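## 4. Where small things go at home 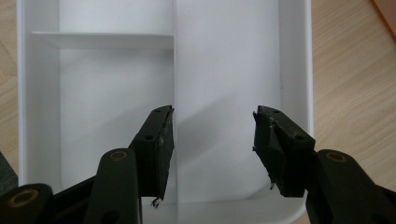 **Figure 2.** A divided tray of the general kind discussed in this section.

I got into this topic because of my own kitchen drawer in Bernberg, and I'd be lying if I said the paper started anywhere else. We talked to 200 households there and in Virnier (mostly in May, when people were cleaning anyway!) and asked them where they put batteries, stamps, spare keys and the like. Most people had a spot for the stuff they use every day and only a vague idea about the rest. Dividers came up a lot. A tray like the one in Figure 2, with a small pocket at the top left, a deeper well under it and one wider compartment on the right, leaves you with a decision to make before you've put anything in it, and I found that people made that decision very differently. Some gave the biggest space to whatever they owned most of. Others saved it for "things I haven't dealt with yet," a phrase I heard so often that I made it a code of its own.

We sorted the answers into 5 groups, following the Athanasiadis scheme but dropping its category for tools, which hardly anyone in our homes kept indoors. Two of the groups overlap more than I'd like, and I come back to that in Section 6. The Merno households (our pilot, 4 homes, so please don't lean on it) looked much the same, except that they labeled everything. I still don't know what to do with the labels, and I've left them out of the counts in Table 2.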